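Lill Gets a New Set of Fingertips

If you walked past the Wudolen room in March and wondered why Lill was standing still for once, it was maintenance week! Our two-armed robot had put in 2165 grasps since her last full service, and the rubber on her fingertips was starting to polish up. Cups were slipping. Spoons were worse.

The hand work is my favorite part of the job, so I'll start there. We park her over open carpet, arms down, and let the hands hang. That takes the load off the finger joints, and if a pin drops you can find it – mostly. Each tip pulls off with a slow twist, the seat underneath gets wiped with alcohol, and the new tip goes on until it stops turning. Then we move every finger through its travel by hand and feel for grit in the linkages.

The black tips have rounded ends, and the slots and pins partway up each silver-gray finger are the places we go over with a soft brush. Lint from the dark fabric covers loves to end up in there.

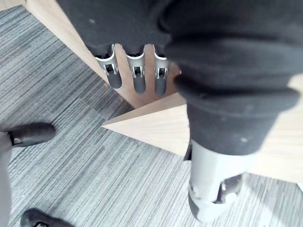

Sleeves and calibration

The covers come off next. They pick up fuzz from everything, so a lint roller lives in the Werkska drawer now (please put it back!). While they're off we check the cable runs at the elbow and wrist, then zip everything up again with a bit of slack at the bend. Too tight and the fabric tugs on the wrist at full reach.

Last comes calibration. The Valluva routine runs each hand through 12 poses and takes 15 minutes if you leave it alone. Ours stopped at pose 7 the first time with a wrist offset error. We reseated one connector, ran it again, and it went straight through.

Lill is back on the sign-up sheet for April, mornings only until the new rubber has worn in a little.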